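Small fridges in shared rooms: Celeste Bettencourt on doors, shelves and clearance

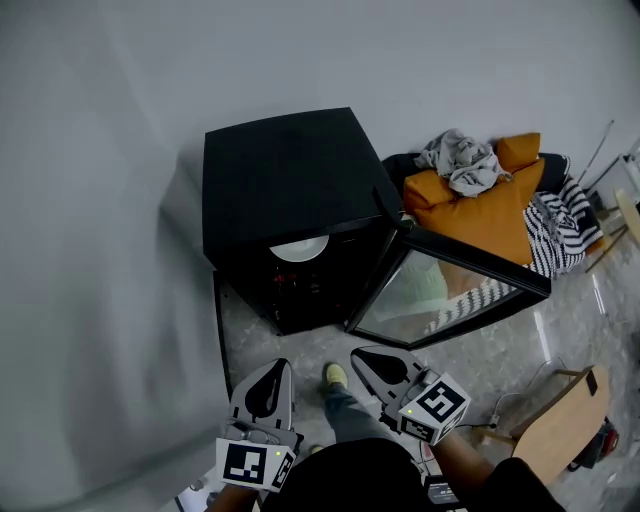 The glass-door mini fridge at Lindsay, open, with a plate on the upper part of the interior.

Celeste Bettencourt fits out common rooms for Castberg, a firm that furnishes rented flats and small offices. Most of her questions from tenants concern the fridge. We spoke in May, at the Lindsay flat.

Her first concern is the door. "People measure the cabinet and forget the swing," she says. "This one is hinged on the right, so the door opens towards the seat. You need to be able to pull it back far enough to slide a plate out level. If a blanket hangs down in the way, you end up tilting the plate."

The seat is black, with two mustard-yellow cushions and a striped blanket. Bettencourt does not object to soft furnishings near a fridge, but she wants them kept off the cabinet. Her written instructions for Lindsay ask for 5 cm of free space on each side and nothing stored on the flat top. "It is a good height for putting things down, and that is the trouble. The top fills up within a day."

Glass doors divide her clients. The one at Lindsay has a thick black surround and reflects a good deal of the room. She accepts this. "With a solid door you open it to look. With glass you can look first, if you stand at the right angle. On the other hand, you have to wipe it."

On loading, she puts plates near the top and bottles below. She advises covering cooked food and leaving a gap at the back wall of the interior. A plate wider than the shelf should be swapped for a smaller one before it goes in, as a rim that sticks out will stop the door closing on its seal.

Cables are dealt with separately. At Estier, an earlier job with 30 rooms, she had every floor cable moved to the skirting. "A cable across a hard floor gets kicked. Run it along the wall and clip it."

The Lindsay fridge is entered in the Inex inventory under item number 3064. The next check covers the door seal and the feet.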